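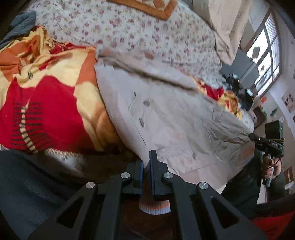 3.2 Building the hand-held grippers

Both grippers were built in a shared workshop, with final fitting done at a desk at home. The parts were cut and printed over two months, and most of that time went on the linkage. Our first drawing used a single sliding rail to bring the fingers together, following the layout in Þorgeirsson. The rail jammed whenever the load came from one side, as it does when a sleeve is dragged across a mattress. We dropped it and moved to a pair of angled arms turning on pivot screws, which put up with side loads and can be taken apart with one driver.

Each arm has a triangular cut-out. This saves weight at the front of the tool, where the wrist feels it most. An early pair without cut-outs was tiring to hold after 20 minutes of folding, and the person holding it began to rest the tips on the bed between grasps. The fingers stand upright between the arms and carry thin blue pads on their inner faces (Figure 3). We tried three pad materials. The softest held thin cotton well but tore at the tip, and the hardest let a shirt collar slide out. The middle grade was kept for all the work reported here.

Figure 3. Two hand-held grippers in use over a bed, with a crumpled beige shirt lying among the bedding. The upright fingers and linkage arms of one tool are nearest the viewer; the second is held in the right hand, with its top unit uppermost.

The top unit is a black box with a small green indicator light. Wiring leaves the box in the open and is not run through the handle. We had planned a closed channel for it, but a broken wire inside the channel took an evening to find on the first build, and an exposed one can be checked by eye. The cost is that a loose wire may catch on a button or a blanket fringe. We now tie the wires down before each session and check them again at the halfway point.

The hinge was tested on the bench before any cloth was handled. Each tool was opened and closed 2000 times with a small motor, and the play at the fingertips was measured before and after. One tool passed. The other loosened at a pivot, and we refitted it with locking nuts and ran the test again from the start.

3.3 Home trials

The home trials used an ordinary bedroom. We did not clear it or change the lighting. Bedding was left on the bed, so that a garment often lay over cloth of a different weight and pattern. This matters for the grasp, as a finger that goes in too deep will pick up the sheet along with the shirt. The workshop table, which has a flat board for a surface, never showed this fault.

In June we ran 80 folding attempts with button-front shirts. Of these, 74 ended with the shirt folded and only the shirt in the fingers. The remaining six failed at the first grasp, when the sheet was lifted too. Shirts with a chest pocket were no harder than plain ones, although the flap was sometimes taken for an edge and had to be let go.

A further 13 attempts were made with the older pads from the Stunura build — the only set we had kept — and are not included in the totals. The pads had hardened in storage and we do not think the results are a fair comparison.

The drawings are filed under the project name Hamine. The arms can be cut on the small bed at the Konis workshop, but the fingers need the larger printer.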